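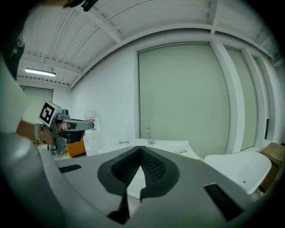
Resultados del bloque bimanual: sincronización y cobertura en demostraciones con pinza de mano

El grupo de manipulación de Pratstead ha cerrado el análisis del primer bloque de demostraciones bimanuales registradas con pinzas de mano. El objetivo era acotado: medir cuánto se degrada una política de imitación cuando las trayectorias de las dos pinzas se estiman por separado y se alinean después, frente a una estimación conjunta en la que cada pinza observa también a la otra. La comparación se ha hecho con Skaltine, el paquete de reconstrucción de trayectorias que mantenemos internamente, y con el conjunto de evaluación Testa en su versión de enero.

Planteamiento

En la configuración de partida, cada pinza lleva una cámara de gran angular y resuelve su propia pose por odometría visual. Las dos trayectorias resultantes quedan expresadas en sistemas de referencia distintos y se unen con una transformación rígida única, calculada al comienzo del episodio. El procedimiento es sencillo y basta para tareas en las que las manos trabajan en zonas separadas. Cuando hay transferencia de un objeto de una mano a otra, la deriva acumulada se traslada por completo a la pose relativa, que es la magnitud que más pesa en el cierre de los dedos.

La variante que se evalúa aquí incorpora una restricción adicional. Cada vez que la cámara de una pinza detecta el marcador fiducial montado sobre la otra, se añade al grafo un factor de pose relativa con covarianza dependiente del tamaño aparente del marcador y del ángulo de incidencia. Los fotogramas sin detección no aportan factor y la solución se apoya en la odometría. No se modifica el hardware ni el protocolo de la persona que demuestra.

Registro de datos

El bloque consta de 82 episodios válidos, grabados a 60 fotogramas por segundo en entornos interiores con encimera y pila. Se utilizaron tres tareas: recogida de un objeto pequeño de la encimera, paso del objeto entre pinzas y colocación junto a la pila. Los episodios en los que alguna de las dos trayectorias perdía el seguimiento de forma irrecuperable se descartaron antes del análisis y no figuran en el total.

El entorno presenta dos dificultades conocidas. Las paredes claras y los paneles lisos ofrecen poca textura para la odometría, sobre todo cuando la cámara apunta por encima de la encimera. Los techos con relieve corrugado sí proporcionan puntos característicos, pero el patrón es repetitivo y favorece asociaciones erróneas en los cierres de bucle. Skaltine aplica una verificación geométrica más estricta a los puntos situados por encima de la horizontal. Este filtro estaba activo en ambas configuraciones, de modo que no interviene en la diferencia medida.
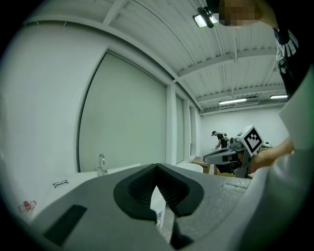
Segunda pinza, con su cubo marcador en la parte superior, vista desde la cámara de la primera junto a la encimera.

Visibilidad del marcador

La utilidad del método depende de la fracción del episodio en la que existe visión cruzada. Para el análisis se fijó un umbral del 70 % de fotogramas con detección en al menos uno de los dos sentidos. Los episodios por encima del umbral se agruparon como cobertura alta y el resto como cobertura baja. La separación se hizo antes de entrenar ninguna política.

Las pérdidas de detección se concentran en dos situaciones. La primera es la aproximación final, cuando la carcasa de la propia pinza ocupa la mitad inferior del campo y tapa parte de la otra. La segunda es el giro de muñeca con el marcador orientado hacia la persona. La distorsión en la periferia del objetivo reduce además la precisión de las esquinas detectadas, por lo que las observaciones muy excéntricas reciben un peso menor. Eliminarlas por completo dio trayectorias menos suaves y se desestimó.

Resultados

En cobertura alta, la estimación conjunta reduce el error de pose relativa en todas las tareas, con la mayor diferencia en el paso entre pinzas. La mejora se mantiene al final del episodio, donde la alineación rígida inicial acusa más la deriva. En cobertura baja las dos configuraciones son comparables, y en episodios con detecciones aisladas la conjunta introduce pequeños saltos al reaparecer el marcador. Un suavizado posterior los atenúa, a costa de retrasar ligeramente los instantes de cierre.

Las políticas entrenadas con cada versión de las trayectorias siguen el mismo orden. La tarea de recogida apenas distingue entre ambas. En la transferencia, la política entrenada con trayectorias conjuntas comete menos cierres prematuros. La colocación queda en un punto intermedio y su varianza entre semillas impide extraer una conclusión firme.

Limitaciones y continuación

Todos los episodios comparten tipo de mobiliario e iluminación artificial de techo. Tampoco se ha estudiado el efecto de la presencia de otras personas en el fondo, que puede aportar puntos móviles a la odometría. El siguiente bloque se grabará en Jellindale con la misma configuración de cámaras y una tarea adicional de sujeción simultánea con ambas pinzas. Los ficheros de calibración y la lista de episodios por nivel de cobertura están disponibles en el repositorio interno de Skaltine, en la carpeta del bloque bimanual.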